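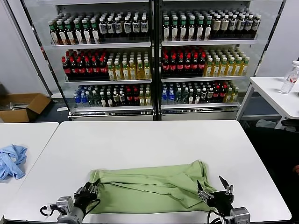
Snorradóttir has written back that the lens boards look fine to her and she'd rather we keep going with the negatives than hold off for the catalogue. So we've kept going.

Illside camera collection, progress to August 10, 2018

Scanning — 47 glass plates done since April, mostly the harbour series. Colour targets shot with each batch. Three plates have lifting emulsion, set aside for the conservator, not scanned.

Cameras — two folding Harkaus cleaned and catalogued. Bellows on the second has pinholes at the corners, we've recorded them and left it alone. Shutter speeds not tested yet.

Storage — Nivlow delivered the archival boxes but the dividers were the wrong size. Replacements ordered, no charge to the grant.

Behind on — captions. Handwriting on the plate sleeves is slow going and some of the dates dont agree with the ledger. Will need three more weeks on this.

Spending is under budget on materials, over on freight. Reciepts to follow with the next claim.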